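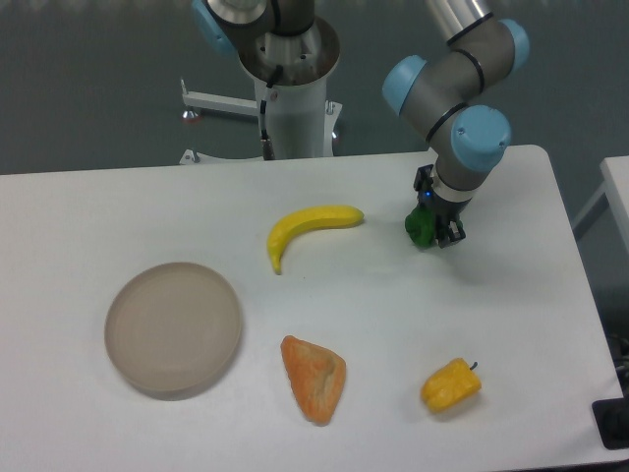
A robot arm grips a green object, apparently a toy vegetable, during work on the tabletop sorting tasks at the Fladmont laboratory.

Fladmont Lab Opens Remote Demonstration Program for Robot Arms

The Fladmont Institute of Applied Mechanics has begun a program in which robot arms learn simple household tasks from people who carry out each task by remote control. The program, named Arai, started in March and is scheduled to run through the end of the academic year. It is led by Dr. Kaede Honda of the Department of Mechanical Systems, with equipment support from Dorkon, a maker of control hardware.

Under the program, trained operators guide an arm through a task from start to finish while the movements of its joints and gripper are recorded together with camera views of the table. The recordings are then used to train software that attempts the same task on its own. The institute plans to collect 3,000 demonstrations in the first phase, of which 900 have been completed and accepted.

The first set of tasks involves toy food and a plate. Operators are asked to pick up a named item and place it on the plate, or to move it to another part of the table and release it. The toys were selected for their differences in shape. A curved banana calls for a different approach from that needed for a bell pepper, and a flat piece such as a slice of bread must be taken close to the surface of the table.

"A person makes many small corrections when picking something up, and most of us could not list them if asked," said Dr. Honda. "When an operator guides the arm, those corrections are in the record. Our work is to find out how many of these records the software needs, and how different from one another they should be."

Operators work from one of two stations. At the first, the operator holds a small leader arm whose joints are matched to those of the robot, so that a turn of the hand produces the same turn at the gripper. At the second, the operator uses a pair of handheld controllers and follows the work on a screen. The laboratory is comparing the two methods for speed and for the share of demonstrations that pass review.

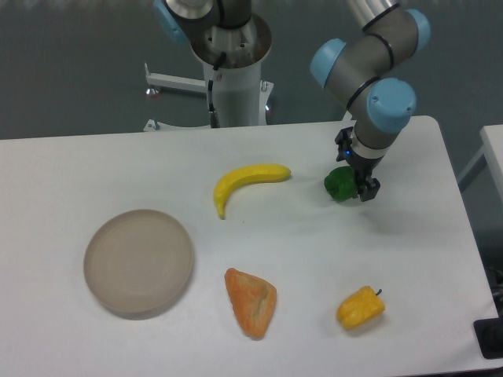 Each demonstration is reviewed before it is added to the collection. Reviewers check that the correct item was taken, that the gripper did not strike the table with force, and that the item was released in a stable position. Demonstrations in which the operator paused for a long time or dropped the item are stored separately. In the first weeks of the program, 201 recordings were set aside in this way. They will be used in a later study on how an arm can recover from a poor grasp.

Haruto Higuchi, who manages operator training for the program, said that new operators complete a half-day introduction before their recordings are counted. The introduction covers the emergency stop, the limits of the workspace, and the closing force of the gripper.

"Most people close the gripper too soon," Mr. Higuchi said. "We ask them to bring the fingers down on both sides of the item, wait until the arm is still, and then close. After an hour or so the motion becomes regular, and the recordings are much easier to use."

The positions of the items are changed between sessions so that the software does not come to depend on a single layout. Lighting in the room is also varied on a fixed schedule. The department keeps a written log of each layout, which will be released with the recordings.

A second group of tasks, prepared jointly with the Brarau Technical College, will be introduced once the first phase is complete. These tasks will require two arms to work together, with one holding a container in place while the other fills it. Students from Brarau will take part both as operators and as reviewers, and will receive course credit for their work.

The institute intends to make a first release of 500 reviewed demonstrations available to other laboratories at no charge. The release will include joint positions, gripper states, camera recordings and a short text label for each task. Terms of use will be posted on the department's website before the release.

Staff and students of the institute who wish to serve as operators may apply through the department office. No earlier experience with robots is required. Applicants must be able to attend two sessions per week, held in the afternoon from 1:30, and must complete the laboratory safety course before their first session.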